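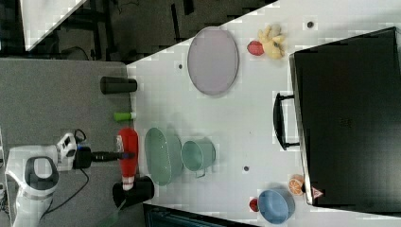 2 min read

September, play kitchen table, Zadach room

Went over the table after lunch with Asnakech. Wanted one page on what belongs on it so we stop asking each other.

Dishes: the big lavender plate, the green dish, the green mug, the blue bowl. Plate goes toward the back. Mug stands right next to the green dish, handle to the front. Bowl stays low, on the toaster oven side, with the small red fruit at its left. Asnakech wants the bowl further in. Left it for now.

Food: strawberry, the yellow one, orange slice, small red fruit. Strawberry and the yellow one sit together to the right of the plate. Orange slice goes by the corner of the oven, near the warning sticker. The red squeeze bottle was lying along the join between the white table and the gray surface, cap down. It has no fixed spot on the list yet. Dardo to decide.

Toaster oven: right side, handle toward the middle of the table. Takes up more of the top than the Tandham sheet allows for. The sheet says 45 cm, I get 5 more with the handle. Corrected in pencil. 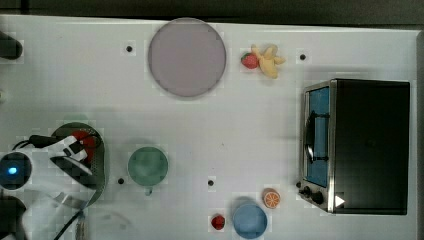
Washing and storage

Dishes by hand, lukewarm water, drop of soap. Green dish needs a brush around the rim where crumbs from the snack packets collect. The plush is surface wipe only. Graciela put it through the machine at Grollstead once and the stuffing went to one end.

Drying takes roughly 26 minutes on the rack with the window open. Everything then goes in the Quezada crate, bowl inside the plate, mug on its own in a cloth. Fruit in the zip bag. Oven stays on the table.

Trinidad asked for a second mug. Checked the cupboard, there are 2 in a different green. Not mixing them in until Gisela has seen the color next to the dish.

The red and white snack packet goes on the green dish. Throw it out if the seal is open and take a new one from the drawer.
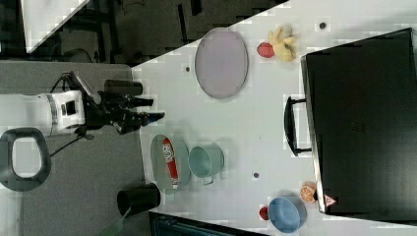 Can the toy dishes go in the dishwasher?

Only on the top rack and without heated drying. Hand washing is still the default, the bowl came back with a slight warp last time.

Still open: spot for the squeeze bottle, second mug, new brush.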